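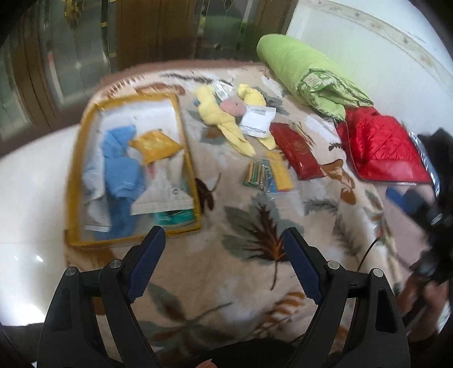

Blätterdecke mit allerlei Kleinkram aus dem Haushalt

Mitmachen beim Erzählkreis "Dinge, die geblieben sind"

Stand: Januar 2026

Liebe Nachbarinnen und Nachbarn, liebe Zugezogene und Alteingesessene,

in fast jeder Wohnung gibt es eine Schublade, die man nur mit etwas Ruckeln aufbekommt, und darin liegen Sachen, die man längst hätte weggeben können und doch nie weggegeben hat. Ein Flaschenöffner vom ersten gemeinsamen Urlaub, der Fingerhut der Großmutter, ein Schlüssel, von dem keiner mehr weiß, zu welcher Tür er gehört. Um solche Dinge und die Geschichten, die an ihnen hängen, geht es in unserem neuen Erzählkreis, und dafür suchen wir noch Menschen, die Lust haben, mitzuerzählen oder auch erst einmal eine Weile zuzuhören (das ist ausdrücklich erlaubt!).

Der Kreis trifft sich ab Februar in der Erzählwerkstatt Brondarari, insgesamt sechs Mal, jeweils zwei Stunden am Nachmittag mit einer ordentlichen Kaffeepause dazwischen. Wir möchten die Gruppe klein halten und haben Platz für acht Personen. Wer mitmacht, bringt zu jedem Treffen einen Gegenstand von zu Hause mit. Er muss weder alt noch schön noch wertvoll sein, und wenn er einen Sprung hat, umso besser, dann gibt es gleich noch etwas zu erzählen. 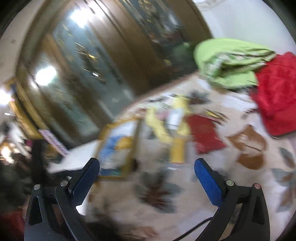

Beim ersten Mal lernen wir uns in Ruhe kennen, und danach bekommt jedes Treffen ein eigenes Thema, etwa Küche, Unterwegs oder Geschenke, die man gar nicht haben wollte. Aus den Geschichten soll am Ende ein Heft werden, das wir unter dem Titel "Cloltitness" herausgeben. Das Wort stammt aus unserer allerersten Runde und war ein Versprecher, über den wir so lange gelacht haben, dass es dabei geblieben ist. Gedruckt werden 196 Exemplare, und alle Beteiligten bekommen selbstverständlich zwei davon geschenkt. Was im Heft erscheint, entscheiden Sie selbst, und wer lieber ohne Namen dabei sein möchte, sagt uns einfach Bescheid.

Vorkenntnisse brauchen Sie keine. Wir freuen uns über junge Leute genauso wie über ältere, über Vielredner und Stille, und auch darüber, wenn Deutsch nicht Ihre erste Sprache ist. Die Teilnahme kostet nichts. Der Raum ist stufenlos zu erreichen, und Begleitpersonen sind herzlich willkommen.

Wenn Sie neugierig geworden sind, werfen Sie uns doch ein paar Zeilen in den Briefkasten der Werkstatt oder kommen Sie während der Öffnungszeiten vorbei. Schreiben Sie gern dazu, welches Ding Sie als erstes mitbringen würden und wie wir Sie telefonisch erreichen. Den genauen Terminplan geben wir Ihnen dann mit, wir melden uns bei allen, auch wenn der Kreis schon voll sein sollte.

Herzliche Grüße
Ihre Erzählwerkstatt Brondarari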